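Pruvari Motion Planner – two-arm control and planning software

Home / Software / Planning / Pruvari

In stock as download. Page updated 7/1/26.

Plans and runs paths for two-arm robots in tight rooms. Works in the simulator first, same files go to the real controller after. No rewrite. One license covers one robot plus its simulated copy.

What you get:
Planner core (both arms, shared collision model)
Head view and wrist view tools
Scene editor with 294 ready furniture and wall parts
Replay viewer
Koditz controller bridge
Command line tools for batch runs

Who it's for – labs and small integrators who have a two-arm machine and keep hitting the desk with it. If you only run one arm you can still use it but look at Pruvari Single, costs less.

Reach planning from the head view

Set a goal, planner works out both arms together. Arm that isn't reaching still gets checked against walls, furniture and the body. Big one for narrow rooms. You can park an arm in a saved pose or let the planner pick.
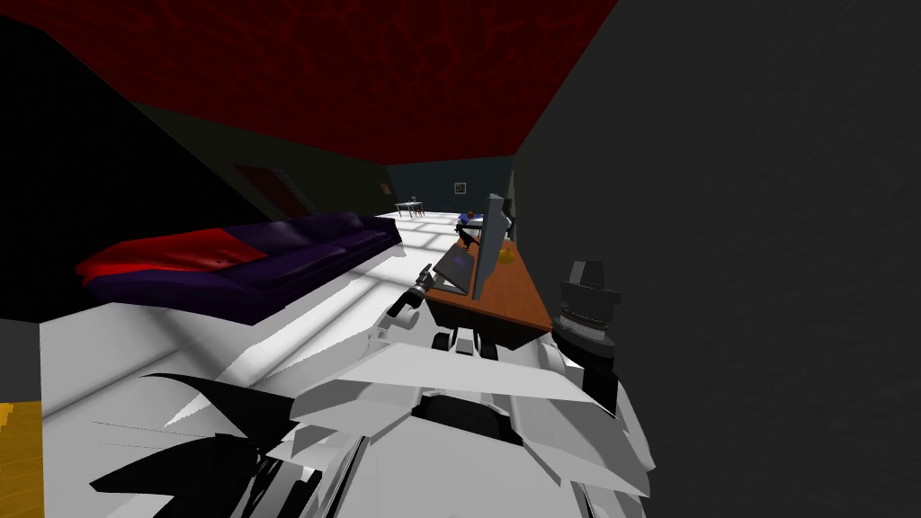 Head view, left gripper by the open laptop, desk on the right wall.

Clearance is set per object. Give the laptop a wide margin and the desk a small one, or the other way round if you don't like the laptop. Margins are plain text in the scene file, edit by hand or in the editor. Changes load without a restart, except for new meshes – those need one.

Self collision is on by default. Please leave it on. Support gets mails every week from people who turned it off to save time and forgot.

Scene editor

Drag parts in, save as a new scene, run same job over all of them. Swap a desk item, move a sofa, change wall color. Handy for checking wether your perception model only learned one desk. Scenes can be diffed like any text file, Estrella Beltrán on our tools team wrote a good guide for that, its in the docs folder. 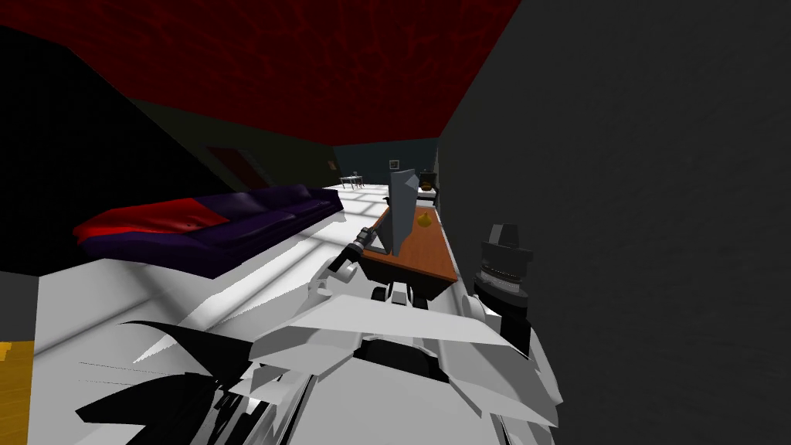
Head view again. Monitor and a small yellow item on the desk, both arms in view.

Lighting is part of the scene too: window direction, strength, shadows on or off. Shadow edges on a bright floor are a classic for false obstacles, so test with them on.

Wrist view tools

Wrist views are harder than head views and the mask tool is where most of the work went in this release. It takes the gripper geometry and current joint angles and cuts the hand out of every frame before anything reaches your detector. With dark fingers across the top and bottom and just the gap left for the far table and chair, there isn't much room to work with, so the mask edge has to be tight. Default padding is 2 pixels, go up if your joint readings are noisy. Tilt gets handled as well. The level option rotates the result to gravity so a table lying on its side comes out upright for the detector, then coordinates go back to the wrist frame for the planner.

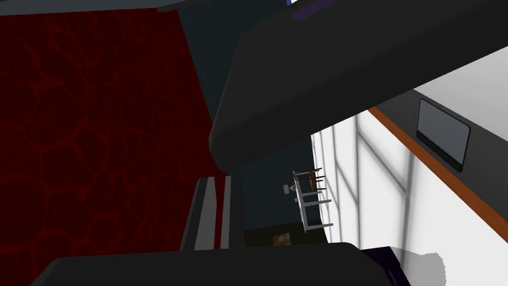

Detectors are your choice. We ship one small model to get started and adapters for the common formats. Depth is optional but you want it for final approach. Without depth the planner falls back to the scene model and slows down near surfaces. Slowdown distance is in the config under approach, units are millimeters. Older files used centimeters – the import script converts them, check the log once it's done.

Grasp approach works in stages. Pre-grasp pose, straight line in, close, straight line out. Each stage has its own speed cap and its own abort rule,
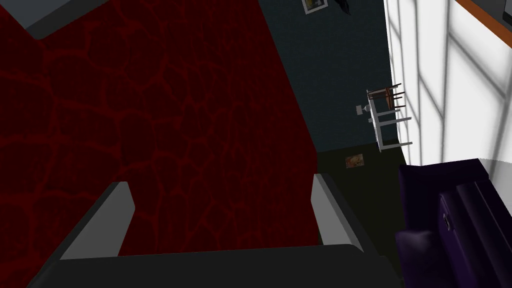
and you can drop in a custom stage with a short Python file between any two of them. Stages show up by name in the replay viewer so you can see which one gave up. Export a failed run as one file and send it to support, we open it in the same viewer.

Specs
Part number: PRV-423
Arms: one or two, up to seven joints each
Planner modes: fast, careful, batch
Views: head, left wrist, right wrist
Scripting: Python, C++
Install size: 871 MB without example scenes
License: per robot, floating on request

Not included: controller hardware, cameras, training. Training can be booked seperately with Rocío Figueroa, remote or at the Tovar office. Next group course is in November.

Upgrading from the Jastbridge plugin? Your saved poses carry over, your stage scripts don't. See the migration page first.

Questions before ordering: use the contact form, ask for Itzel Pacheco (sales) or Buppha Nilsuwan (technical). Put your arm model in the first line, saves a round of mails.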